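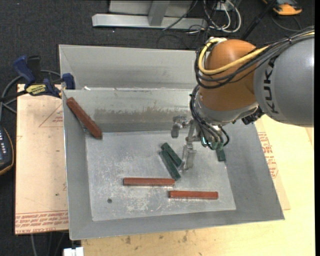 My question is about the grasp planner when the part is leaning on the wall of the bin. We run a small test cell at Warstead, with our own planner on top of the Rebane perception package, version 5. For parts which lie flat on the floor I have no complaint. The problem comes with a part like the red-brown bar in the upper left, with one end up near the rim and the other end down by the corner of the floor. The pose estimate is good, I checked it against the point cloud, but the planner rejects every grasp candidate as "in collision" with the sloped wall. If I make the wall padding smaller, it accepts the grasp, but then it also accepts grasps I would not like to try on the real metal. Padding is now 8 mm. What do other people do for this?

Posted by tarmo_k, 21/02/2026

Reply from pickndrop
Do you use one padding value for the whole bin? I think this is your trouble. Split the bin mesh into five pieces, four walls and the floor, and give each its own value. The floor can be much tighter than the walls if your hand-eye calibration is decent. Also check how the bin model was made. Ours was from the drawing, and the real sheet metal was bent to a slightly different angle.

Reply from tarmo_k
Thank you. Yes, one value for everything, the bin is a single mesh. The model is from the drawing also, I did not measure the slope. I will do this first.

Reply from lowgain
I do not agree that padding is the place to start. Look at your two fingers, they are not the same length. Which finger is on the wall side matters a lot when the part leans. If your sampler only generates candidates with the long finger on one side, you will lose half of the good grasps before the collision check even starts. Rotate every candidate by 180 degrees about the approach axis and keep both.

Reply from tarmo_k
I looked in the code and you are right, the sampler treats the gripper as symmetric. It was written for our old gripper and I never changed that line. So the flipped candidates were thrown away as duplicates.

Reply from pickndrop
OK, that is a bug and it should be fixed, but I stay with my opinion. With a padding of 8 mm on a wall where the bar is touching the metal, flipping will not help you much. The finger has to go between bar and wall somewhere, or grip across the other faces.

Reply from lowgain
Or grip higher. The upper end of the bar is further from the corner and there is more free space next to it. Most planners score the grasp near the centre of mass and never look at the ends. Sample along the full length, then give a small penalty for distance from the centre. It will be tilted when it comes out, but for emptying a bin this is fine.

Reply from mirel77
It is fine only if the next step does not care about the tilt. We place into a fixture and a bar held by the end swings down between the fingers. I had to add a regrasp station because of this idea, so please be careful.

Another question, do you have the cables in the collision model? With a yellow cable and black hoses going around the wrist like that, I would worry more about them than about the fingers. A steep approach to a corner turns the wrist quite far.

Reply from tarmo_k
At the moment there is one cylinder around the wrist for all cables. It is a bit fat and I suspect it causes some of the rejections too. How do you model it?

Reply from mirel77
Two capsules, one attached to the wrist link and one to the tool. They are allowed to touch each other but not the bin. In addition I limit the last joint to a smaller range than the manufacturer allows. Not elegant, but I can explain it to the operators.

Reply from udham_user
If you move to the Udham planner it prints the reason for each rejected candidate with the name of the link pair. You would know in one run if it is the cylinder or the finger. Guessing from the total is slow work.

Reply from lowgain
You can get the same from any collision library with ten lines of code. I would not change the planner for that.

Reply from tarmo_k
I did the logging in our own planner. On one saved cloud with 800 candidates, the largest group of rejections was cable cylinder against the back wall. Finger against wall was the second group. So mirel77 was right about the cables, and pickndrop was partly right about the padding.

Now I have changed to two capsules, split the bin mesh, and kept the flipped candidates. Floor padding is 2 mm and the walls stay as before. In simulation the leaning bar has valid grasps, all of them near the upper end. I have not run it on the robot yet, first I want to measure the wall angle.

Reply from pickndrop
Good. When you measure, take several points on each wall and fit a plane. With a hand gauge I got a different answer every time.

Reply from hetora_cell
Following this one, as we have the same trouble with a deeper bin. tarmo_k, could you post the penalty you use for distance from the centre? Ours is linear and it either does nothing or wins over everything else.

Reply from tarmo_k
It is quadratic, and divided by half of the part length so that long and short parts behave the same. The weight I found by trying. I will put the function here when I have cleaned it, the comments are in three languages now.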